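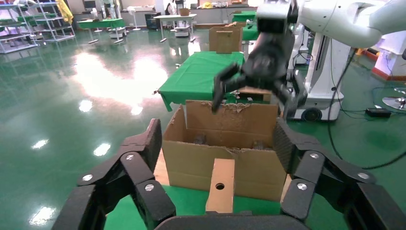

Most of us open boxes badly, and I include myself. We pull at whatever flap comes up first, and if the glue holds we pull harder. I think it's time to stop blaming the customer for that. A carton that comes open with a rim as ragged as the one on this green tablecloth, with the corrugated layer showing along the back flap, was glued by someone who didn't think about the opening. The person at the table ends up with scraps and a box that won't close again.

I spent eight years on the packing side, first at Grostholm and then at Paltier, and in that time I sat through one meeting about how a box should be opened. We had plenty about how it should be shut. Glue was cheap, a carton that popped open in a truck was expensive, and so we added more glue. At Paltier we once kept a list of complaints for the month of July. There were 308 of them, and 70 were from people who had ruined the box getting into it and then couldn't use it to send the thing back. The office filed those under "other."

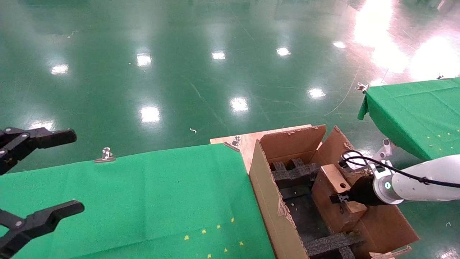

**Mesfin Birhane**
*Former packing supervisor, columnist*

The insert usually gets more care than the carton. Black foam with raised ribs takes someone a while to draw up. It keeps each thing in its own compartment, and it's worth keeping after the delivery. Then it goes into a carton with flaps that tear, and the carton goes out with the recycling. The foam follows, since foam without a box is just something to trip over.

My neighbor Lemlem Workneh disagrees with me on this. Her view is that a box has done its job once it arrives, and that cardboard is cheap enough to rip. She keeps a knife in the kitchen drawer and goes straight down the middle. Fair enough, if you never return anything, never move house and don't store your Christmas things in the carton they came in. I do all three.

What I'd ask for is small. Put a tear strip on every carton that's glued shut, and make it wide enough for a cold thumb. 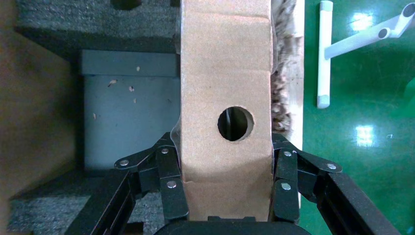

Print an arrow next to it. Use less glue on the top flaps than on the bottom ones. If there's a hole to pull by, reinforce the edge so it doesn't give way before the flap does. None of this is new, and the shoe trade has managed it for years with a lid.

Until that happens, slide a butter knife under the flap and work along the glue line slowly. It takes a minute, and you can use the box again.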